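Onthorpe Workshop
Galleries / Demonstrations / Table tasks

Basket and cube: teaching by hand and by remote

Posted 2025-04-21

The Hiltosley room has been used for table tasks since the winter. A person shows the robot a job, the recording goes into the training set, and the next person sits down and shows it again. We do this two ways. In one, the demonstrator holds the arms and moves them through the job. In the other, the demonstrator sits at the Zumenard desk with a pair of leader arms and the robot follows.

The notes on this page cover the basket and cube task, which has taken up most of our time lately. It has 3 steps. The red fruit goes in the basket, the banana goes in the basket, and the basket goes into the wire cube. The order of the first two steps is left to the demonstrator. The basket always goes last.

We recorded 30 demonstrations by hand and 30 by remote, with the same objects and the same table. Two people shared the work. Each did half of the hand set and half of the remote set, and we kept their recordings in separate folders so that we could tell the styles apart later.

Guiding by hand is quicker to learn. Most people can get through the whole task on their first try, and their reach toward the fruit looks natural from the start. The trouble comes at the cube. With your own hands on the arms it is hard to stay out of the head camera's view, and at the moment the basket goes in you want to lean forward and look. A good many of the early recordings had a sleeve across the opening and had to be dropped.

Remote demonstrations take longer. The leader arms give no feeling of weight or contact, so the demonstrator has to judge the grip by eye. The small fruit is the worst for this. People close too early, nudge it away and have to go after it. We keep those recordings if the second attempt works. A robot that has only been shown clean grasps does not know what to do after a miss.

Starting layout, head camera. The empty yellow basket is in front of the wire cube, with the red fruit beside it and the banana farther to the right.
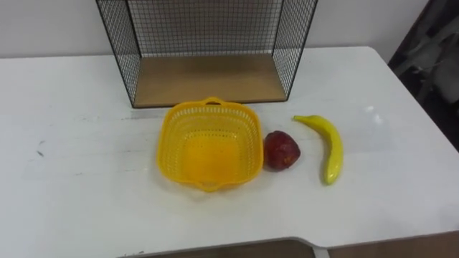

Thịnh Lại wrote in to say that he would not mix the two sets at all. In his view the hand-guided recordings teach the arm a speed that the remote ones never reach, and a policy trained on both ends up hesitating between them. He would train on the remote set alone, then use the hand set as a check.

We tried it his way on the Châu machine. The remote-only policy was slower and steadier, and it placed the basket better. The mixed policy was better at getting the fruit. We have not settled on one or the other, and both are still being tested.

Notes for demonstrators

Begin with the arms at rest and outside the camera view. Wait for the tone, then wait a breath longer before you move. The first moments of each recording are used to line up the cameras with the joint data.

Pick up the fruit from above. Coming in from the side pushes it against the basket, and then there is no room for the fingers. If it does end up against the basket, use the other arm to hold the rim and try again from the front.

The banana can be taken anywhere along the middle. Turn it before you are over the basket. Turning it over the rim has knocked the basket out of place more than once.

The basket has a handle on the side toward the cube and another on the side toward you. Lift by the near one only if the other arm is supporting the far side. Lifted from one end, the basket tips and the fruit rolls to the low corner.

Go straight in through the open front of the cube and set the basket down on the wooden base. Let go, back out slowly, and return to rest before pressing stop. Recordings that end with the gripper still inside the cube are marked incomplete, even when the basket is where it should be.

Between takes, move the objects. They do not have to go back to the same spots, and it is better if they don't. Swap the fruit and the banana, turn the banana the other way, shift the basket a little. Leave the cube where it is for this set.

Drift

The leader arms at the Zumenard desk drift after a long sitting. You will notice it when the follower stops a little short of where you are pointing. Stop, run the zero routine and start the take over. Please do not correct for it by reaching farther, as the joint data will no longer match from one take to the next.

We also ask people to change places after a half hour at the desk. Late takes from one person tend to get faster and rougher, and the basket step suffers most.

Next

A second round is planned for July. The objects will stay the same, but the cube will be moved between takes and turned slightly so that its opening is not always square to the table. We will record that round by remote only. Hand guiding will continue on the drawer task, where it has worked well.

Demonstrators who want to look through their own recordings can ask for them at the Hiltosley desk. Give your folder number and the take number.

Previous gallery: Folding, two arms
Next gallery: Drawer task, hand guided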